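Power strips, again

I spent Thursday evening going through every power strip in the apartment. There were more of them than I remembered buying. One was behind the bookcase with nothing plugged into it at all, and one in the bedroom was feeding a second one, which I have told other people not to do.

The oldest came with me from the place on Clillow Street. The switch has gone soft and the plugs sit in it at an angle, so that one went in the box for the electronics drop-off. Two others had dust packed into the outlets. I unplugged them, used a dry paintbrush on them and left them on the windowsill overnight.

The desk was the real problem. I had three chargers, the lamp, the monitor and the printer on one strip, and the printer's big adapter covered the outlet next to it. I moved the adapter to the end, where it hangs over the side and blocks nothing. The phone charger is small and can go anywhere, so it took the middle. The space heater now goes straight into the wall and stays there.

I also bought one new strip for 28 dollars, with a longer cord. That let me run it along the baseboard and stop stepping over it on the way to the window. I put masking tape labels on the plugs, printer and lamp and so on, written in pencil. We'll see how long they last.

Still to do: the kitchen counter, and the mess behind the TV. I'm leaving the TV for a weekend.

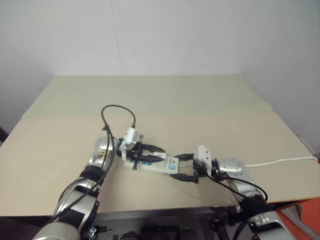 Araba Tetteh
Pencil rubs off masking tape pretty fast, at least mine did. I switched to a laundry marker and fold the tape around the cord itself, close to the plug, so you can read it from either side. Does the new strip have its own switch? I want one I can turn off with my foot.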